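One Good Pot

Tsehay Chala has cooked for a crowd all her life, and she will tell you – at some length, and usually while stirring – that most kitchens own far too many pans. Hers, in a narrow terrace in Wometdale, once had a cupboard so full that the door had to be tied shut with string.

"I kept them all in case of visitors," she says, laughing. "Then the visitors came, and I used the same pot I always use!"

So one wet November she gave nearly everything away and kept a steel stockpot with two handles, which has since made lentils, plum jam and, on one memorable evening, soup for 90 neighbours in relays. She likes a lid with a good fat knob, one you can grab without looking, and she likes steel because it can be scrubbed back to a shine after even the worst of the jam.
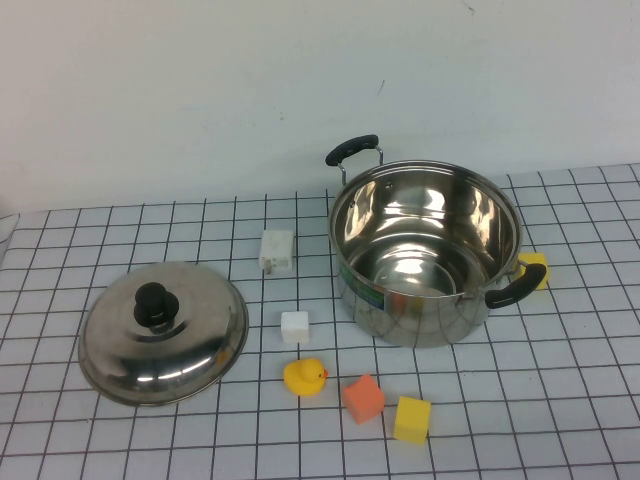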